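Ticket: Cell 2 - right arm lets needle files twist in the grip over the bin
Status: Closed
Opened by: Kamala Mudaliar
Assigned to: Jasper Boersma
Site: Gurdale workshop
Priority: Normal

Original report (Kamala)

The two-arm cell on the tool sorting job has been dropping files since the gripper service in May. The job is simple enough. The arms pick needle files off the table and put them in the plastic bin. Picks look fine. The trouble starts on the way to the bin, when the handle turns between the fingers and the file ends up pointing somewhere else. Sometimes it lands across the rim and slides off onto the table.

I ran 100 picks with the right arm and 15 of them ended outside the bin. The left arm did the same 100 and lost 2. Same program, same speed, same files. No faults on the controller. I have stopped unattended runs on this cell until it is looked at.

Reply (Jasper)

Thanks. Before I come over, please check these and write the results here:

- Are the finger pads clean? Wipe with alcohol and a lint-free cloth, no degreaser.
- Are both finger screws tight on the right gripper?
- Does the gripper home to the same closed position three times in a row?
- Is the cable at the wrist free to move through the whole reach to the bin?

Please don't change the grip force yet. I want to see it as it is.

Reply (Kamala)

Pads wiped, no change. Screws tight. Homing repeats fine. The cable I am not sure about. It looks free at the home pose, but I can't get a good view of it with the arm out over the bin.

Log (Jasper, on site June 19, 2020)

Step 1. Reproduced the fault. Ran the right arm at normal speed and watched the handle. It turned a little as the arm slowed down over the bin, so the pick itself was not where it went wrong.

Step 2. Dropped the speed to a quarter and repeated. The handle still turned, only less. That made me think of something at the wrist as well as the grip.

Step 3. Held the right arm over the bin with a file in the gripper and looked at it through the left wrist camera. It is a better angle on the fingers and the cable than you get standing at the table. The gripper has the file by its black handle, with the yellow collar clear of the fingers. The thick gray cable comes down in a loop past the metal plug fitting.

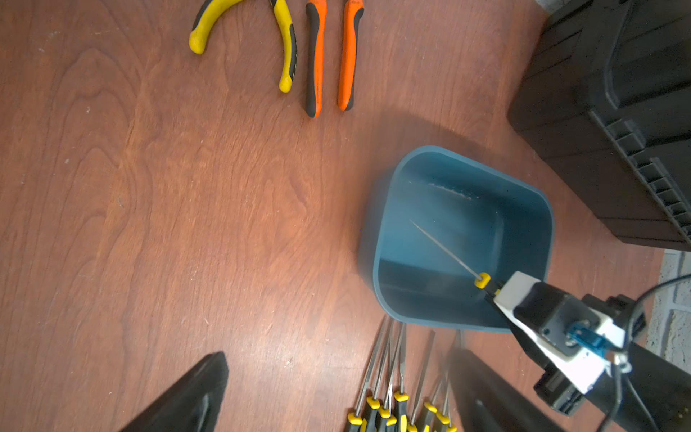

Step 4. Freed the cable at the first clip behind the wrist and supported it by hand through the same move. The handle turned less than before, but it did not stop. So the cable was adding a tug at the end of the move, and there was a second cause.

Step 5. Took the fingers off the right gripper. One pad was worn smooth near the tip, right where it closes on a round handle. The other was in fair shape. I changed both, as a new pad against an old one never sits flat for long. We had one set left on the shelf and I have ordered more through Tellbridge.

Step 6. Moved the cable clip back one hole and put the cable back in with more slack. Jogged the wrist to both ends of its travel by hand and checked that the cable did not catch on the bracket or rub on the arm.

Step 7. Re-taught the closed position for the right gripper. The new pads are thicker than the worn ones, so the old value would have squeezed too hard. Grip force left at 14, same as the left arm.

Step 8. Ran 100 picks at normal speed. All of them went in the bin.

Comment (Karthikeyan Kurup)

Was the clip moved during the May service? The drawing has it one hole further back, which is where Jasper has put it now.

Reply (Jasper)

I think so. The service sheet says the right wrist cable was taken off and refitted, but not which hole was used. I have marked the right hole with paint pen on both arms - please keep that up if you swap the arm covers.

Comment (Jayanthi Rao)

Can the pads be added to the regular check? Bidar has the same grippers and I would like them to look too.

Reply (Jasper)

Added. Pads get looked at with the fingers off, under a lamp. With the fingers on you can't see the part that wears. I sent the same note to Prakash Bangera for the Bidar cells.

Closing note (Kamala)

Ran the cell for a full shift with both arms, no files outside the bin. Unattended runs are back on. One open item: the spare pads from Tellbridge have not come in yet, and I will log the part number here when they do.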